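Section 3. Setting Up the Brine Tank and Programming the Control Valve

This section covers the Brirkari household water softener with the Hamer control valve and the Yule brine tank. It assumes that the resin tank is standing in its final position, that the bypass valve has been fitted to the main line, and that all plumbing joints have been checked for leaks with the bypass in the BYPASS position. If any of this work is not finished, go back to the section on plumbing connections.

Do not add salt or connect power until told to do so in the steps below.

Before You Start

You will need the following:

Adjustable wrench
Phillips screwdriver
Bucket
Tape measure
Utility knife
Hardness test strip (supplied in the parts bag with the brine line)
Softener salt, pellet or solar crystal type

Do not use rock salt. It contains insoluble matter that collects at the bottom of the brine well and blocks the air check. Block salt may be used only with the raised grid, part number 1446, which is sold separately.

CAUTION: The valve and tanks must be protected from freezing. Freeze damage is not covered by the warranty, whether or not the unit was in service at the time.

Positioning the Brine Tank

1. Set the brine tank on a flat, level surface next to the resin tank. The supplied brine line is sized for side-by-side placement. Do not extend it.

2. Check for level in both directions. If the floor slopes, place a piece of exterior-grade plywood under the entire base of the tank and shim the plywood. Do not place shims directly under the tank. A filled tank resting on shims can split along the bottom seam.

3. Remove the lid and take out any packing material. Confirm that the brine well (the tall tube inside the tank) stands upright and that its cap is seated.

4. Lift the brine well cap and check that the float moves freely on its rod. The float should slide under its own weight. If it binds, turn the rod slightly in its clip until it clears the wall of the well.

NOTE: The float height is set at the factory. Changing it affects the amount of water returned to the tank after each regeneration and will make the salt dose shown on the display incorrect.

Connecting the Brine Line

5. Push the plastic insert into one end of the brine line until it bottoms out. Without the insert, the compression nut will crush the tubing and draw air.

6. Slide the nut and then the sleeve over the tubing, and push the tubing into the elbow on the Hamer valve. Tighten the nut by hand, then snug it with the wrench. Do not overtighten.

7. Cut the free end of the line square with the utility knife, leaving enough slack to allow the brine tank lid to be removed and the tank to be moved for cleaning.

8. Repeat steps 5 and 6 at the brine tank, connecting the line to the elbow on the float assembly. The line must have no kinks and should not rise above the top of the valve at any point.

Connecting the Overflow

9. Attach the overflow tubing to the barbed fitting on the side of the brine tank and secure it with the clamp.

10. Run the tubing to a floor drain or utility sink. The overflow is a gravity drain and must fall the whole way.

CAUTION: Do not join the overflow tubing to the valve drain line. The valve drain line is under pressure during backwash, and water will be forced back into the brine tank.

Filling the Brine Tank

11. Pour water into the brine tank until the water stands just above the salt platform. On tanks without a platform, fill to the molded line inside the wall.

12. Add salt to the tank. For first use, half full is enough. Leave the brine well clear and keep its cap on while pouring. Salt that falls into the well must be removed before the unit is started.

13. Replace the lid.

NOTE: In a damp basement, keep the salt level below half at all times. A hard crust (a salt bridge) is more likely to form in a full tank, and the unit will then regenerate with plain water while the tank still looks full from above.

Storage of Opened Salt

Fold the top of an opened bag down tightly and keep it off bare concrete. Salt that has taken up moisture and set into lumps may still be used if it can be broken up by hand. Do not strike a lump against the inside of the tank.

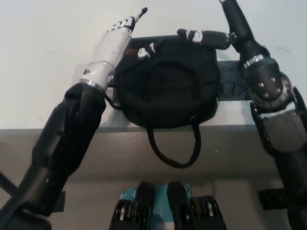 One reader of the previous edition wrote to say that the storage advice came too late in the section, as the salt had been bought, stacked on the basement floor and left there for most of January before the plumbing was ready. By then the lower bags had set hard. The same reader asked whether set salt could be dissolved in a bucket and poured in as liquid.

It can, but the amount of salt in the tank will then be unknown, and the first regeneration may draw weak brine. If you have no other salt on hand, add the liquid, run one manual regeneration, and add dry salt as soon as possible afterward. Liquid added in this way must not bring the water level above the overflow fitting. Buying the salt on the day of installation avoids the problem.

Connecting Power

14. Plug the transformer into a grounded indoor outlet that is not controlled by a wall switch. Use only the transformer supplied.

15. Route the cord through the strain relief on the back of the valve cover and push the connector onto the pins on the circuit board. The connector fits one way only.

16. The display lights and the valve motor runs briefly while it looks for the service position. Do not press any buttons until the motor stops. If the display shows ERR, unplug the transformer, wait for the display to go blank, and plug it in again.

Setting the Time of Day

17. Press and hold SET until the clock digits flash.

18. Use the UP and DOWN buttons to set the present time. The PM marker appears to the left of the digits after noon. If the marker is wrong, regeneration will take place during the day, and hard water will be supplied to the house while it runs.

19. Press SET to store the time and move to the next item.

The clock is held in memory during short power failures. After a long failure, the digits flash until the time is entered again. All other settings are kept.

Setting Hardness

20. Draw a glass of untreated cold water. Use an outside faucet if it is connected ahead of the softener.

21. Dip the test strip, shake off the excess, and compare the pad with the color chart on the wrapper. Read the strip in good light and within the time printed on the wrapper.

22. Enter the reading, in grains per gallon, with the UP and DOWN buttons. If the color falls between two blocks on the chart, enter the higher value.

23. Press SET.

NOTE: If your supplier reports hardness in milligrams per liter, convert the value using the table at the back of this manual. Private well water containing iron requires a further correction, given in the same table. Do not rely on the strip alone for well water.

Setting Capacity and Regeneration Time

24. The display now shows the calculated capacity in gallons. Depending on the hardness entered, the softener will treat up to 2000 gallons between regenerations. This value is for information and cannot be changed directly.

25. Press SET. The display shows the regeneration start time. The factory setting is 2:00 AM. Change it only if water is regularly used at that hour. Where a second softener or a filter with its own backwash is connected to the same line, set the start times so that the cycles do not overlap.

26. Press SET again to leave programming. If no button is pressed, the display returns to the clock by itself and any item not stored is lost.

Placing the Unit in Service

27. Open a cold water faucet near the softener. If the faucet has an aerator, remove it.

28. Slowly move the bypass valve partway toward SERVICE and stop. Let the resin tank fill. Air and some discolored water will come from the faucet.

CAUTION: Opening the bypass valve quickly can force resin into the household plumbing. Water hammer at this stage may also damage the lower distributor.

29. When the water at the faucet runs steadily and without air, move the bypass valve fully to SERVICE.

30. Close the faucet and refit the aerator.

31. Press and hold REGEN until the motor starts. The full cycle takes 90 minutes. Stay with the unit during backwash and check the drain line for leaks and for a steady flow at the drain.

32. During the brine draw stage, lift the brine tank lid and confirm that the water level is falling. The change is slow. Mark the inside wall with a pencil if you are not sure.

33. If the level does not fall, check the nuts fitted in steps 6 and 8, and confirm that both inserts are in place. An air leak at either nut is the most common cause.

34. When the display returns to the clock, run the cold faucet again until the water is clear.

Hot water will remain hard until the contents of the water heater have been used and replaced.

If the unit does not complete the first cycle, place the bypass valve in BYPASS, note the code on the display, and contact the Heltville service desk. Have the serial number ready. It is printed on the label under the valve cover and repeated on the inside of the brine tank lid.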